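Shop > Weather Instruments > Rain Gauges

We use cookies to remember your cart. By staying on this site you accept them.

Oltach 11-Inch Rain Gauge
2/22/19 – by Charito Macapagal

If you've ever argued with a neighbor over how much rain came down in last night's storm, this is the gauge for you! The Oltach holds a full 11 inches, so a slow, soaking tropical system won't send it over the top while you're asleep. The numbers are big and dark (my own eyes are grateful), and the tube lifts out with one hand – gloves and all.

It comes with two screws and a post bracket. Set it well away from trees and roof edges, and empty it at the same hour each day if you're keeping a log.
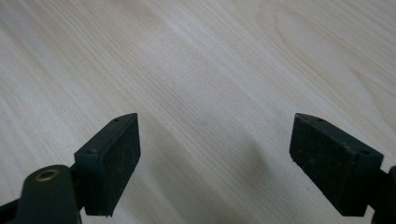

Winter use

Bring the inner tube indoors before a hard freeze and leave the outer one out to catch snow.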